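Drirnholm open day, Wednesday

Got there late, parking was a mess. 6 dollars for the lot and then a long walk in the rain. Coffee tent run by Lernico, good coffee, terible line.

Did the glaze shed first. Tiles stacked on racks, very warm in there, smelled like wet clay.

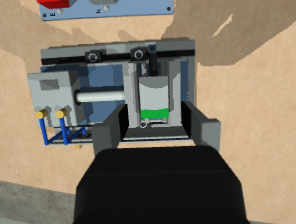 Kiln tour next - 34 of us in one group, too many, couldn't hear the guide past the second door. Bought a seconds bowl for 5 dollars. Missed the last shuttle to Brarnwood so I walked it. Feet hurt. Would go again, but erlier.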